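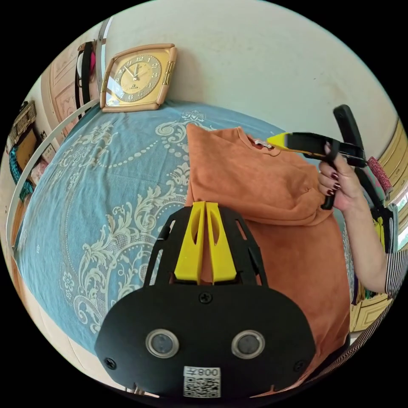
4 min read

The bridge would never hold, one parent had told the pupils at Claltura School back in May, and she was delighted to be wrong – it carried 60 bags of sugar and was still standing when the judges went off for their tea! The team had beaten more than 200 others to reach the Skirko Young Builders final, after weeks of lunchtimes spent gluing, sawing and (now and then) squabbling over whose turn it was with the ruler. They came second, behind a very good side from Nolte, and sang all the way home on the coach. The next round is in Zinier, and the school has raised £1063 towards the fares, mostly from cake, with a raffle still to be drawn.

Contact us | © 2018 | Back to top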